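Selling abroad, the Koltness way

May 15, 2025

I sat through the Abeysekara webinar on taking small firms into foreign markets and came away with less than I went in with. The speaker says 584 companies have "gone global" on the back of the programme. Gone where, and did they make any money?
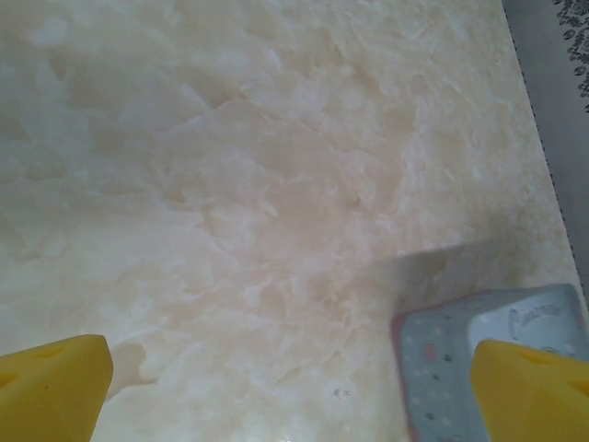
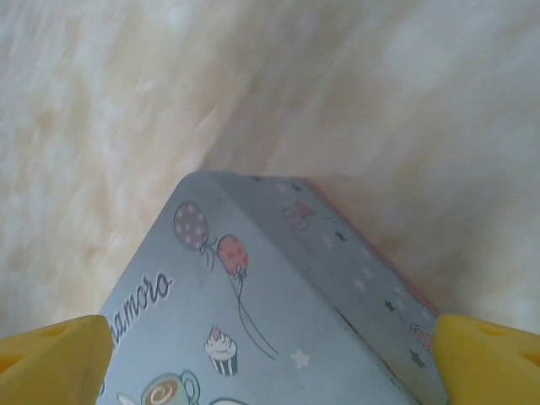
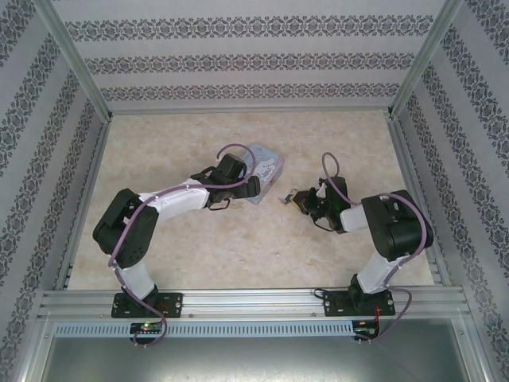
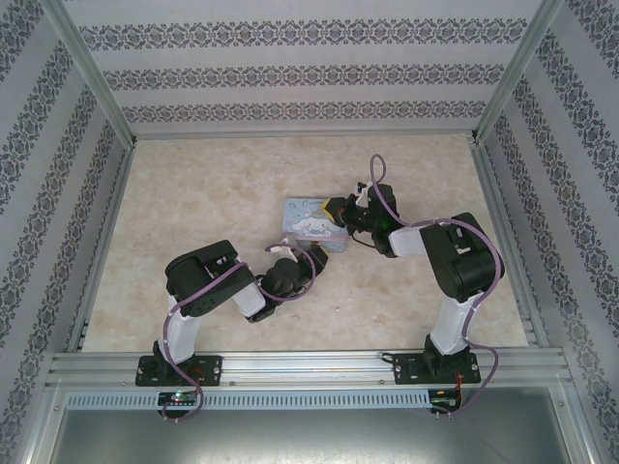 Koltness is the star turn, as ever. It opened an office in Tendville, stayed 12 months and signed 30 customers. Fine, but the fee to join is £3,000 before you've bought a train ticket, and I never heard what the office cost to run. I asked in the chat. The reply was a link to the brochure.

There's another session in June, this time in Grenesville. I might go for the questions, if they take any.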